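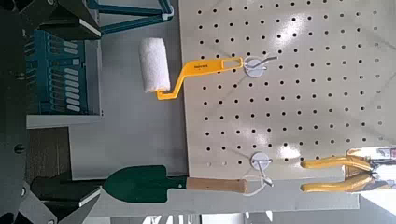 I've been a Maurya fan since their second single, so I went into the Clireo light stick wanting to love it. It's the official one for the Prasinon tour, it cost me 224 quid with the photocard set and shipping (I know, I know), and it turned up 14 days after I ordered. First job was finding it a home. I already had a pegboard with white hooks on it, a little fluffy paint roller hanging off one, so the light stick's wrist strap will be going up there too once I've bought another hook, and I'm very pleased with myself!

Now, the light itself. It's bright, properly bright, and the colour changes are lovely and smooth. Pairing with the Zosance app took me four goes though, and it kept asking for my seat number when I was sat on my own bed. My friend Cecilia Quartey got hers working first time, so maybe it's my phone. 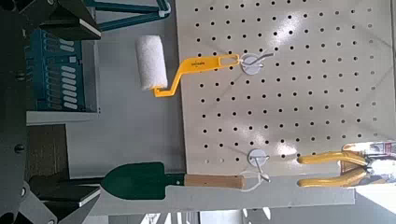 Paint roller and trowel on the pegboard

The photocards are gorgeous, nice thick card, and mine is numbered 3956. I got two of the drummer and none of the singer, so if anyone fancies a swap, shout. The box is a bit flimsy for the money and one corner arrived squashed.

Four stars from me. I'd have given it five if they'd put batteries in.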